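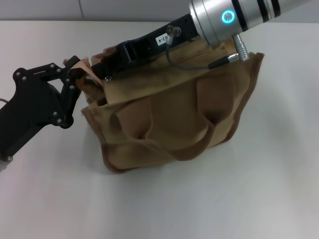 Nandov
Segunda-feira, 9 de janeiro de 2023
Pergunta para quem trabalha com isto: alguma máquina já consegue arrumar um saco de pano sozinha? Falo de abrir, meter coisas lá dentro, dobrar e guardar. Na loja usamos sacos de lona e passamos horas nisso. Caixas de cartão já vi máquinas a armar e a fechar sem problema. Um saco mole é outra conversa. Ali a garra tem a boca do saco agarrada do lado esquerdo e o tecido faz logo um monte de pregas, com as alças penduradas à frente. Uma pessoa mete a mão e abre. Uma máquina tem de perceber primeiro onde está a borda.

Brida
Sozinha e sem ajuda, que eu saiba não, pelo menos a um preço que uma loja possa pagar. Na lavandaria onde trabalho temos uma máquina que dobra toalhas, mas alguém tem de as pôr lá direitas. Faz 200 por hora se forem todas iguais. Com fronhas já encrava.

Padavix
Discordo da Brida. O problema está na variedade e não no pano. Se os sacos forem todos do mesmo modelo e chegarem sempre na mesma posição, isto faz-se hoje. Um braço segura a borda, outro puxa do lado oposto, e está aberto.

Brida
"Sempre na mesma posição" é metade do trabalho. Quem os põe na mesma posição?

Padavix
Um tabuleiro com guias. Custa pouco.

Laurinda Loureiro
Sou costureira e faço sacos destes por encomenda. Cada um cai de maneira diferente, mesmo cortados pelo mesmo molde. Se o forro for mais fino do que a lona, os dedos apanham o forro e deixam a lona para trás. A mim também me acontece, mas sinto logo e corrijo.

Nandov
Laurinda, é isso que me preocupa. E as alças também. Se uma cai para dentro, vai tudo preso com ela.

Yang
Quantos sacos são por dia? Sem esse número a conversa não adianta.

Nandov
Uns 180 em dias normais. Antes do Natal chegámos a 318 num dia.

Yang
Então não compensa. Com 180 por dia, duas pessoas despacham isso nas horas mortas. Eu punha o dinheiro numa bancada melhor e num suporte de arame que segure a boca aberta.

Getsemaní Chávez
Concordo com o Yang quanto à loja, mas não com a ideia de que está tudo longe. Em casa já deixo o aspirador trabalhar sem olhar para ele, e há uns anos ficava preso em todos os tapetes. O pano vai demorar mais, só isso. Para dobrar roupa em casa não espero nada tão cedo.

Padavix
Continuo a achar que para um só modelo de saco já dava. Para a roupa de uma família, não.

Nandov
Obrigado a todos. Vou experimentar o suporte de arame em fevereiro, quando a loja estiver mais parada. Yang, tens medidas de algum que funcione com sacos de alça comprida?

Yang
Tenho um na oficina. Meço amanhã e ponho aqui.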